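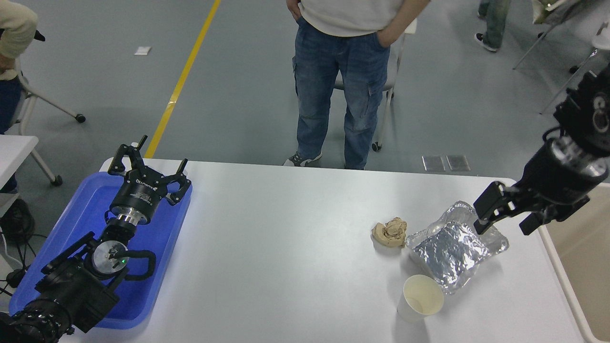
Section 2. Setting up a sorting table

For kitchens, break rooms and small workshops on the Hokgate pickup plan. If you already have the Kandar bins skip to step 5.

Before you start
You need: one table, a shallow tray, three bins, labels, a damp rag. Bin liners if your building asks for them. Ullow does, Nouri doesn't.

1. Pick the spot. Near the door the bins go out of, not near the stove. Table against a wall if you can.

2. Check height. Standing height is best, most people wont bend down to sort.

3. Lock the legs. Push down on each corner. Wobbles? Turn the foot on that leg until it stops.

CAUTION: Fold-out tables pinch. Keep fingers off the hinge while the leg swings out.

4. Wipe the top, let it dry. Labels don't stick to damp.

5. Tray goes at one end, long side along the edge. Left or right, doesn't matter – but leave it there once people are used to it.

6. Bins under the table or right beside it. Paper, metal, everything else. In that order if you want to match the labels that came in the pack (sheet 399).

Note: Label sheet 399 replaces sheet 29. Old ones still fine, the colors are a bit different.

7. Stick labels on the front of the bin AND the lid. Lids get swapped.

Sorting
8. Put loose items on the table top, spread out. Don't pile.

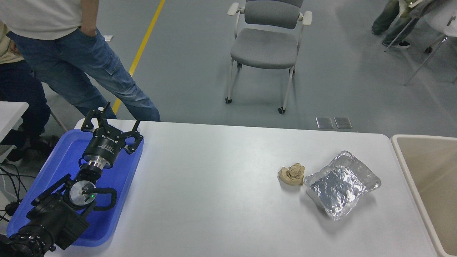 Fig. 2. Brown paper and foil toward the right, blue tray at the left.

9. Paper first. Flatten it if it's dry and clean. Greasy paper – everything else bin. Same for paper with a plastic film on it, try tearing a corner, film stretches.

10. Foil next. Scrape off food, fold the sharp edges in. Small bits get lost at the plant so save them up and press them into one lump, fist size or bigger.

11. Not sure what it is? Ask Nerea Bravo at the Hokgate desk before it goes in, or use everything else. One wrong item can get the whole bag turned back.

CAUTION: No batteries, no spray cans, no broken glass. Seperate drop-off, see Section 4.

Pickup
12. Bags out Monday before 7 a.m. Tie them. Max 21 pounds per bag, drivers will leave heavier ones.

13. Missed pickup: call the desk the same day, ask for Tâm Quan. Have your account number ready. Next-day calls go to the following week's route.

Cleaning
Wipe table and tray after each sort. Bins once a week, mild soap, rinse, upside down to dry. No bleach on the labels, the print comes off.

Replacement feet and label sheets: order form in Section 6.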